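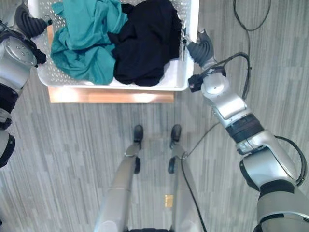
Türkis neben Schwarz: Textilien im gelochten weißen Wäschekorb. Foto: Lasia

Muss man Wäsche wirklich nach Farben trennen? Lasia stellt Ratgeber zum Sortieren infrage

Mundmont, im November - Die Verbraucherinitiative Lasia hat mehr als 70 Haushalte gefragt, wie sie ihre Wäsche sortieren. Anlass sind die vielen Ratgeber, die für jede Farbe einen eigenen Korb empfehlen. Lasia hält davon wenig.

"Vier Körbe im Bad verkaufen vor allem Körbe", sagt Oona Hyvönen, Sprecherin der Initiative. "Ob ein türkises Tuch neben einem schwarzen liegt, ist im Korb zunächst egal. Getrennt wird vor der Maschine." Neue, dunkle Stücke solle man weiterhin separat waschen - daran rüttelt auch Lasia nicht.

Skeptisch bleibt die Initiative auch gegenüber dem Versprechen, gelochte Körbe verhinderten muffigen Geruch. Wer feuchte Handtücher zusammengeknüllt hineinwirft, dem helfen die Löcher vermutlich wenig.

Die Auswertung ist nicht repräsentativ. Auf zwei Seiten zusammengefasst ist sie kostenlos bei Lasia erhältlich.

Pressekontakt: Marjorie Fothergill, Lasia, Pressestelle Mundmont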